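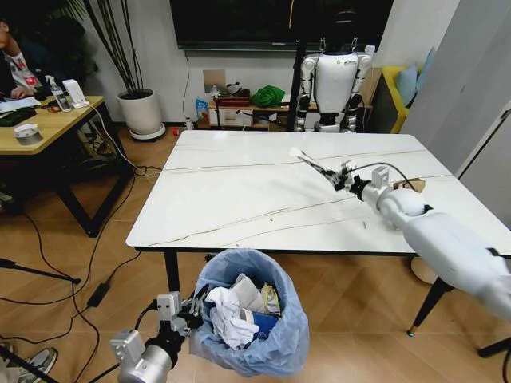

How a Football Schedule Is Made
Kids' Sports Desk: How It Works
July 8, 2025

A football schedule is a list that says which teams play each other, where they play, and when. Fans see the finished list. Before it is finished, the people who run the league have to follow a set of rules and check that no rule is broken.

This page explains how to make a schedule for a very small league. Big leagues use computers, but the basic rules are the same.

The league

Our league has four teams: Porkon, Gillik, Qian and Bundineo. Each team is named for its town, and each town has its own field.

The league wants every team to play every other team once. A schedule like this is called a round robin. A group of games played in the same week is called a round.

How many rounds are needed?

A team cannot play itself. Porkon has three opponents: Gillik, Qian and Bundineo. A football team normally plays only one game a week, so Porkon needs three rounds to meet all of them. The same is true for the other teams.

The rule for an even number of teams is: take the number of teams and subtract one. The answer is the number of rounds.

Making the pairs

You can find the pairs with a method called the circle method. You need a sheet of paper and four small cards, one for each team.

Put the cards in two rows, like this:

Porkon Gillik
Bundineo Qian

Each card plays the card directly below or above it. In round one, Porkon plays Bundineo and Gillik plays Qian. Write those games down.

Now leave the Porkon card where it is. Move each of the other cards one place clockwise, which is the direction the hands of a clock move. Gillik moves down, Qian moves left, and Bundineo moves up and across to the top right corner. The cards now look like this:

Porkon Bundineo
Qian Gillik

In round two, Porkon plays Qian and Bundineo plays Gillik. Move the cards again:

Porkon Qian
Gillik Bundineo

In round three, Porkon plays Gillik and Qian plays Bundineo. If you move the cards once more, you are back at the first arrangement. The round robin is complete.

Home and away

A team that plays on its own field is the home team. The visiting team is the away team. Home teams do not have to travel, and most of the crowd is usually cheering for them, so the league tries to share home games fairly.

The finished list might look like this, with the home team second:

Round 1: Bundineo at Porkon, Qian at Gillik
Round 2: Porkon at Qian, Gillik at Bundineo
Round 3: Gillik at Porkon, Qian at Bundineo

Count the home games. Porkon and Bundineo have two each. Gillik and Qian have one each. An exact split is impossible here: three games cannot be divided into two equal whole numbers.

One way to fix this is to play the whole list a second time and switch the home and away teams. Every team then plays six games, half of them at home. This is called a double round robin.

What if a fifth team joins?

With 5 teams, one team has no opponent in each round. That team has a bye. A bye is a week with no game.

To use the circle method, add a blank card so that there are six cards. The team matched with the blank card has the bye that week. Six cards need five rounds. In those rounds, each team plays four games and has one bye.

Other rules

Pairing the teams is the first step. The league must also check the fields. Suppose the Gillik field is being used for a school band contest in November. Gillik cannot have a home game that day. The league can switch that game to the other team's field, or trade that whole round with another one.

Seats can matter too. The Porkon field has 4000 seats and the Qian field has 2000. If almost 4000 people are expected at a game between them, Porkon is the better place to hold it. The return game at Qian will have fewer tickets for sale.

Travel is another rule in many leagues. A team may not be asked to play more than two away games in a row. Each new rule removes some possible schedules. If there are too many rules, no schedule can follow all of them, and the league has to decide which rule to relax.

Words to know

Away team: the team visiting another team's field.
Bye: a week in which a team has no game.
Double round robin: a schedule in which every team plays every other team twice.
Home team: the team playing on its own field.
Round: the games played in one week of the schedule.
Round robin: a schedule in which every team plays every other team.

Try it

Make a round robin for six teams. Choose the team names, write them on cards, and put them in two rows of three. Keep the top left card in place. Check your list at the end: there should be 15 games, and no pair of teams should appear twice.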